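Stirnbridge Rowing Club adds load monitoring to winter program

15th September

Stirnbridge Rowing Club will track training load for all of its senior squad rowers this winter, following a trial that ended last month. The system, supplied by Skondix, combines split times from the rowing machine with a rating of effort that each athlete enters after a session.

Session load is calculated by multiplying minutes trained by the effort rating, on a scale of one to ten. A steady 70-minute row rated at five scores 350 units. Coaches then compare the weekly total with the average of the previous four weeks. If the new week exceeds that average by more than 15 percent, the following week's volume is reduced.

Head of conditioning Rónán Mac Suibhne said the main target is lower back pain, a frequent complaint among rowers in the first weeks of indoor training. "Volume goes up quickly when the boats come off the water, and the trunk muscles take longer to adapt than the legs do," he said. "We want the increase spread over the whole block."

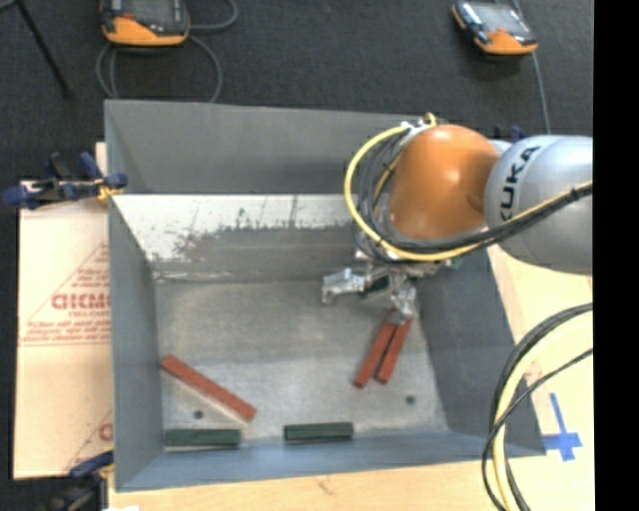
Strength work will also change. Deadlifts from the floor will be replaced by a raised-handle version for athletes who cannot hold a neutral spine at 90 degrees of hip flexion. Two sessions a week will include side planks, single-leg bridges and hip hinge drills – all done before the rowing pieces, when fatigue is low.

Testing begins in October. Each athlete will row 500 meters at maximum effort, complete a timed trunk endurance hold and have hamstring range measured on both sides. The tests will be repeated every six weeks.

Juniors are not included at this stage. Their coach, Flanagan, will continue with the existing plan, which limits them to three machine sessions a week. Results from the senior group will be reviewed before any decision on extending the system.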